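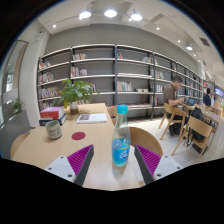 The table that never gets cleared

Coasters used to be something you put out for company. In a lot of homes now they stay out all year, next to whatever else has settled on the table: books, a plant, a cup, the water bottle that follows people from room to room.

Rebecca Ferri has sold secondhand tables in Vancombe since 2 of her suppliers closed, and she looks at the tops first. Of the 591 tables she has taken in, most had at least one pale ring. "People blame hot coffee," she says. "I see just as many from cold water."

A bottle straight from the refrigerator sweats. On unsealed or lightly oiled wood, an hour is enough to leave a mark. 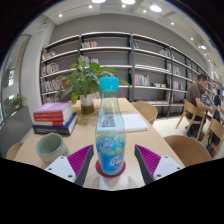 By Debora Caputo
Home & Table, April

A plain round coaster handles most of this, as long as it's wider than the base of the bottle. Dark colors hide coffee drips. Felt soaks up water and should be dried out overnight.

Plants need more care than drinks. Adelmo Sanna, who refinishes furniture in Costa, asks his customers to lift the pot once a week and wipe under it. He suggests a saucer with a cork base.

Books are easy on wood, but a stack left in one spot for months will show. The surface around it changes color in the light and the part underneath doesn't. Sanna moves his own pile every 3 weeks. Big books go on the bottom, and anything you're still reading goes on top.

For a fresh white ring, he starts with a dry cotton cloth and a little paste wax, rubbed with the grain. Old black rings usually mean sanding.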